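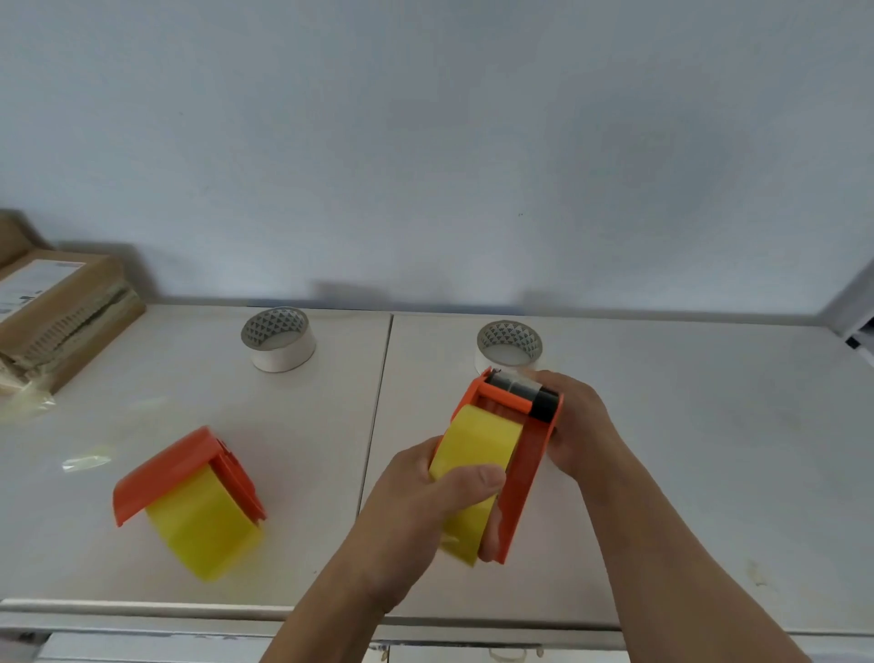
Section 3: Connecting and setting up the stage box

This section covers the installation of the Votelent stage box, its connection to the Renness mixing console and the first check of signals. It applies to units supplied with the revised firmware of 15 Jul 2023. Owners of earlier units should carry out the update described in Section 13 before proceeding.

The stage box carries microphone and line signals from the stage to the console over a single network cable, and returns the main and monitor mixes over the same cable. It does not supply mains power to other equipment.

3.1 Before you begin

Check that the following items are to hand:

Votelent stage box
Mains lead with locking connector
Network cable, shielded, fitted with metal-shell connectors
Rubber feet or rack brackets, according to the place of installation
The licence card for the Segura control software

CAUTION: Do not connect the stage box to the mains until all steps in 3.2 have been completed.

CAUTION: The network sockets on the stage box carry audio data in a format that is not compatible with office networks. Connection to a router, a domestic switch or a telephone socket may damage the equipment at the other end.

3.2 Positioning the unit

1. Place the stage box on a level surface or fit it into a rack with the brackets supplied. The brackets are handed. The letter L or R is stamped on the inner face of each.

2. Leave the ventilation slots on both sides clear. When the unit is mounted in a rack, leave one empty space above it.

3. Keep the unit away from dimmer racks and large power transformers. Where this is not possible, turn the unit so that its input panel faces away from them.

4. Route the network cable so that it does not run alongside mains cables. Where the two must cross, they should do so at a right angle.

5. Allow a loop of spare cable at each end. The cable must not be bent sharply at the connector, and it must not bear the weight of the loop.

Note: Lengths of network cable up to 74 metres may be used between the stage box and the console. Beyond this length the link may appear to be sound when first connected but fail during a performance. For longer runs, use the optical connection described in the supplement.

Note: Joining two shorter cables with a coupler is not recommended, even where their total length is within the limit. If a coupler has to be used, it should be of the shielded type and should be placed where it can be reached by the operator.

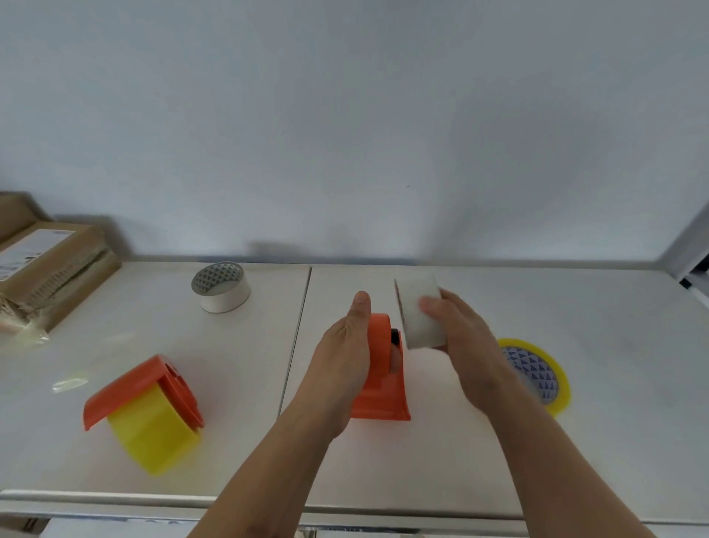

Figure 3.1 – Orange tape dispenser, steadied with the left hand.

3.3 Connecting to the console

1. Switch off the console and lower all faders, including the main fader.

2. Insert one end of the network cable into the socket marked STAGE A on the rear of the console. Push until the latch clicks.

3. Insert the other end into the socket marked PRIMARY on the stage box.

4. If a second cable is to be used as a reserve, connect it between STAGE B and SECONDARY. Both cables should be of the same type, and they should preferably follow different routes through the building.

5. Connect the mains lead to the stage box and turn the locking collar clockwise.

6. Switch on the stage box. The LINK lamp flashes amber while the unit starts up.

7. Switch on the console. When the two units have recognised each other, the LINK lamp shows steady green.

8. Switch on the amplifiers or powered loudspeakers last of all.

The process of recognition normally takes nearly 20 seconds. If the lamp remains amber after this time, switch off both units, check that each connector is fully home and repeat from step 6. If the lamp shows red, the firmware versions of the two units do not match. Refer to Section 13.

When closing down, follow the reverse order: loudspeakers first, then the console, then the stage box. The settings in use are stored as the console closes down, and the mains supply should not be interrupted until the display is blank.

CAUTION: Do not connect PRIMARY and SECONDARY to each other. This creates a loop in which no audio will pass, and a full restart of both units will be needed to clear it.

3.4 Assigning the inputs

By default, each input on the stage box feeds the channel of the same number on the console. This arrangement is suitable for most small installations and may be left unchanged. To alter it, proceed as follows.

1. Press SETUP on the console and select STAGE INPUTS.

2. Turn the control knob to highlight the channel to be changed. Press the knob to confirm.

3. Select the stage box input that is to feed the channel. An input already in use elsewhere is marked with a dot, but it can still be chosen. One input may feed more than one channel.

4. Press APPLY. The change takes effect at once.

5. Press STORE and choose a location. Assignments that have not been stored are lost when the console is switched off.

Note: The gain control belongs to the input and not to the channel. If one input feeds two channels, a change of gain on either of them will be heard on both. Use the digital trim control where separate adjustment is needed.

3.5 Phantom power

Condenser microphones and many direct boxes need phantom power, which is supplied by the stage box and switched from the console.

1. Mute the channel and lower its fader.

2. Connect the microphone.

3. Press and hold the PHANTOM key for that channel for 3 seconds. The key lights red.

4. Wait a few moments for the level to settle, then release the mute.

CAUTION: Some older ribbon microphones may be damaged by phantom power. Consult the maker's instructions before connecting a microphone of this type. Phantom power should also be off whenever a patch bay with jack connectors is in use.

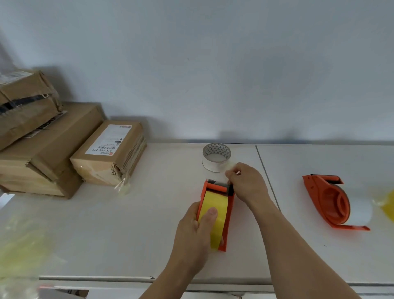
One user has asked whether phantom power may be left on for all inputs, as had been the practice with an older analogue desk in the same hall. Renness advises against this, although dynamic microphones with balanced cables are not normally harmed by it. The stored state of each input is recalled with the show file, so the correct setting need be made only once.

3.6 Checking the signals

Carry out this check after every installation and whenever a cable has been replaced. Two persons are required, one at the stage and one at the console.

1. Set the gain of every input to minimum.

2. Starting with input 1, speak into each microphone in turn at normal performance level – tapping the microphone is not a reliable test.

3. Raise the gain until the meter shows steady green with an occasional amber peak. Red indicates overload. Reduce the gain until it no longer appears.

4. Listen to the input on headphones by pressing its LISTEN key. Note any hum, crackle or loss of treble against the input number.

5. When all inputs have been checked, play a quiet recording through each output and confirm that it is heard from the correct loudspeaker.

6. If a reserve cable is fitted, disconnect the primary cable while the recording is playing. The sound should continue without a break – a single soft click is acceptable. Reconnect the primary cable and wait for the LINK lamp to return to green.

Note: Step 6 should never be carried out with an audience present.

3.7 Control by tablet

The Segura software allows channel levels, monitor mixes and phantom power to be adjusted from a tablet. The tablet connects to the console, not to the stage box, by way of a separate wireless access point such as the Gutero. The access point is not supplied.

1. Connect the access point to the socket marked CONTROL on the console.

2. Join the tablet to the wireless network of the access point.

3. Open the Segura software and enter the code printed on the licence card.

4. Select the console from the list shown. If it does not appear, close the software, check the cable to the CONTROL socket and open the software again.

5. Set a password for the engineer level of access. Performers may be given access to their own monitor mix without this password.

If the wireless connection is lost, the audio is not affected and the console keeps the last settings it received. Any fader moved on the tablet during the loss returns to the console's position when the connection is restored.

The settings for individual monitor mixes are described in Section 4.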